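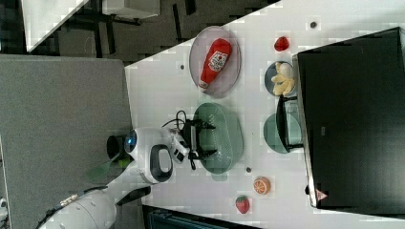
Figure 1. Play food on a white table, with a toy ketchup bottle resting on a round plate.

What Do Children Put on the Plate? Pretend Meals and Family Food Talk
Final report, Early Childhood Studies
Syafiqah Rondonuwu
Jun 13, 2021

When I was small, my grandmother let me "cook" on the kitchen floor while she made the real dinner above me, and I think that is where this project really began. I wanted to know whether the meals children make up in play look anything like the meals they eat at home, and what the grown-ups say to them while the pretend soup is being stirred.

I started reading in October and soon had far more than I could use. In the end I kept to one simple method. I sent a short questionnaire to 100 families through the Trallard play center, and 40 of them wrote back, many with lovely long notes in the margins (I read every one, some of them twice!). I also sat in on play sessions of 20 minutes each and wrote down whatever the children said about food.

The answers were warmer and messier than I expected. Parents told me about birthday cakes served at breakfast, noodles with ketchup for the dog, and one very strict restaurant where you had to finish your peas before you were allowed a chair. Children borrowed whole sentences from home, such as "careful, it's hot" and "just one more bite." Families who cook together on most evenings also wrote more about cooking steps in play, like washing, cutting and waiting. Other families wrote more about shopping and ordering.

I have to be careful here. The families who replied were probably the ones who already enjoy talking about food, and I had no way to reach the rest. My notes were also written by hand and quickly, so I surely missed some of the quieter children.

If I carry on with this next year, I would like to visit homes at dinnertime and ask the children themselves which meals they like to make. My thanks go to the families at Trallard, and to my grandmother, who still remembers what I used to serve her.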